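Mitbastler*innen gesucht: Tischabräumer "Riria" braucht Hände, Köpfe und Geduld
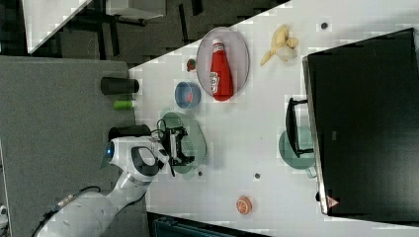

Riria über dem grünen Teller, Ketchup liegt noch auf der ovalen Platte.

Hallo zusammen,

ich bin Filippos, und seit dem Winter baue ich in der Gemeinschaftswerkstatt Josport an einem Roboter, der einen gedeckten Tisch abräumen soll. Jetzt bin ich an dem Punkt, an dem ich allein einfach nicht mehr schnell genug vorankomme, und deshalb suche ich Leute! Kein Start-up, kein Gehalt, keine Aktienoptionen (sorry), dafür ein Schlüssel zur Werkstatt, viel Kaffee und ein Projekt, bei dem man abends sehen kann, ob der Tag was gebracht hat.

Worum geht's?

Riria ist ein Roboterarm mit Zweifingergreifer an einem weißen Tisch. Auf dem Tisch liegt Zeug, wie es nach einem Essen eben herumliegt: Teller, eine kleine Schüssel, eine Ketchupflasche, dazu Obst. Der Arm soll erkennen, was Geschirr ist und was Essen, und beides getrennt wegräumen. Klingt banal, ist es aber überhaupt nicht. Ich hatte mir dafür mal zwei Wochenenden vorgenommen, haha.

Den Arm habe ich gebraucht gekauft, die Steuerung läuft über meine eigene Software, die ich Willix getauft habe (fragt nicht, der Name war um drei Uhr morgens noch lustig). Willix ist in Python geschrieben, halbwegs aufgeräumt und an manchen Stellen sogar kommentiert. Die Greifplanung funktioniert für einfache Sachen ganz ordentlich. Mit flachen Tellern tut sie sich schwer, und mit durchsichtigen Tellern ist es ein Trauerspiel. Genau da hänge ich gerade fest, und genau deshalb stehen die beiden grünen Teller bei mir im Moment dauernd auf dem Tisch.

Wo wir gerade stehen

Bisher habe ich 554 Greifversuche mitgeschnitten und von Hand beschriftet. Mein Ziel sind 4.000, und wer rechnen kann, sieht sofort, warum ich diese Anzeige schreibe. Ein Versuch heißt: Tisch neu bestücken, Arm von Hand führen oder Willix machen lassen, Ergebnis eintragen, weiter. Man kommt da in einen ganz angenehmen Rhythmus, ich höre dabei meistens Hörspiele. Aber allein zieht es sich eben, und nach zwei Stunden baue ich den Tisch immer wieder gleich auf, ohne es zu merken. Schon deshalb wäre es gut, wenn mehrere Leute aufbauen. Jeder stellt einen Teller anders hin!

Mechanisch ist auch noch einiges offen. Die Finger vom Greifer sind mir am Ende zu dick, um sauber unter einen Tellerrand zu kommen. Ich hätte gern schmalere Fingerspitzen, vielleicht mit einer weichen Auflage, vielleicht auch ganz anders, da bin ich offen. Ein 3D-Drucker steht in der Werkstatt und wird von mir viel zu selten benutzt. Die Kabelführung am unteren Teil vom Arm darf gern auch mal jemand hübsch machen, der dafür mehr Sinn hat als ich.

Wen ich suche

Erstens: Leute für die Aufnahmen. Vorkenntnisse brauchst du keine, ich zeige dir alles an einem Abend. Du solltest halbwegs ordentlich sein und aufschreiben, was wirklich passiert ist, also auch, wenn der Griff danebenging. Gerade dann! Die Fehlversuche sind für mich Gold wert, und ich hätte lieber dreißig sauber notierte Pannen als hundert geschönte Treffer.

Zweitens: jemanden mit Lust auf Mechanik. Du konstruierst gern Kleinteile, druckst sie aus, fluchst, änderst zwei Millimeter und druckst sie noch mal. Ob du das gelernt hast oder es dir am Küchentisch beigebracht hast, ist mir völlig wurscht. CAD-Programm nach Wahl, Hauptsache du kannst mir eine Datei geben, die ich auch in einem Jahr noch aufbekomme.

Drittens: eine Person für die Bildverarbeitung. Hier wäre etwas Erfahrung schön. Du solltest schon mal ein Netz selbst trainiert haben und wissen, wie man herausfindet, warum es Unsinn redet. Wenn du zu transparenten Objekten schon mal was gemacht hast, lade ich dich sofort zum Essen ein (und du darfst danach auch selbst abräumen lassen, wenn Riria einen guten Tag hat).

Wer in keine der drei Schubladen passt, aber trotzdem Lust hat: einfach melden. Ich habe zum Beispiel noch keine vernünftige Dokumentation, und Willix hat eine Bedienoberfläche, die nur ich verstehe. Das ist kein Kompliment an mich.

Was du davon hast

Du bekommst Zugang zur Werkstatt, auch für eigene Sachen, solange du die üblichen Regeln einhältst (Maschineneinweisung, Späne wegmachen, Licht aus). Fahrtkosten im Nahverkehr übernehme ich. Das Materialbudget für Riria liegt bei 200 Euro im Monat, davon gehen Filament, Schrauben und neue Tellermodelle ab. Wenn du was Bestimmtes brauchst, reden wir drüber, das war bisher nie ein Problem.

Alles, was wir bauen, wird offen veröffentlicht, also Code, Aufnahmen und Druckdateien, und dein Name steht dabei, wenn du das möchtest. Wer das Ganze für eine Bachelor- oder Projektarbeit nutzen will, kann das gern tun. Die Betreuung müsste dann von deiner Hochschule kommen, beim Rest helfe ich mit, so gut ich kann.

Zeitlich

Ich bin meistens abends ab 18 Uhr da, manchmal auch schon am Nachmittag. Ein fester Abend pro Woche wäre super, alle zwei Wochen geht auch. Für die Mechanik und die Bildverarbeitung kannst du vieles von zu Hause machen, aber zum Testen solltest du schon ab und zu am Tisch stehen, es macht sonst auch nur halb so viel Spaß. Losgehen soll es im März, und bis zum Sommerfest der Werkstatt möchte ich einen kompletten Tisch abräumen lassen, vor Publikum, ohne dass ich mit der Hand am Notaus danebenstehe und schwitze. Gut, die Hand am Notaus bleibt. Aber schwitzen will ich weniger.

Ein Wort zur Sicherheit

Der Arm ist kein Riese, aber er kann ordentlich zwicken. Bevor du das erste Mal allein mit ihm arbeitest, machen wir eine Einweisung zusammen, die dauert eine knappe Stunde. Lange Haare zusammenbinden, keine weiten Ärmel, und wenn Willix läuft, bleiben die Finger vom Tisch. Du solltest mindestens 16 sein, unter 18 brauche ich eine Unterschrift von deinen Eltern.

So meldest du dich

Lebenslauf brauche ich nicht, und ein Anschreiben bitte auch nicht. Schreib mir ein paar Zeilen, wer du bist, was dich an der Sache reizt und wann du Zeit hättest. Wenn du schon mal was gebaut hast, häng gern ein Foto dran, es darf auch kaputt sein! Für die Bildverarbeitung freue ich mich über einen Link zu irgendwas, das du programmiert hast, und sei es noch so klein.

Du kannst auch einfach vorbeikommen. Die Werkstatt liegt im Hinterhof, durch die Einfahrt neben dem Fahrradladen Kontogiannis, dann die zweite Tür links. Klingel geht nicht, bitte kräftig klopfen, meistens läuft irgendwo eine Säge. Frag nach Filippos oder nach "dem mit den Tellern", beides führt zum Ziel. Zettel mit deiner Nummer kannst du auch in den Briefkasten von Josport werfen, ich leere ihn jeden Abend.

Ich antworte jedem, versprochen, kann nur manchmal ein paar Tage dauern. Falls du jemanden kennst, für den das was wäre, leite die Anzeige gern weiter oder häng sie bei dir an der Uni, im Verein oder im Treppenhaus auf.

Ich freu mich auf euch!

Filippos Zervas
Gemeinschaftswerkstatt Josport, Projekt Riria

PS: Wer ausrangierte Teller übrig hat, immer her damit. Besonders gern durchsichtige, dünne und solche mit ungewöhnlichem Rand. Angeschlagene nehme ich auch, nur bitte ohne scharfe Kanten.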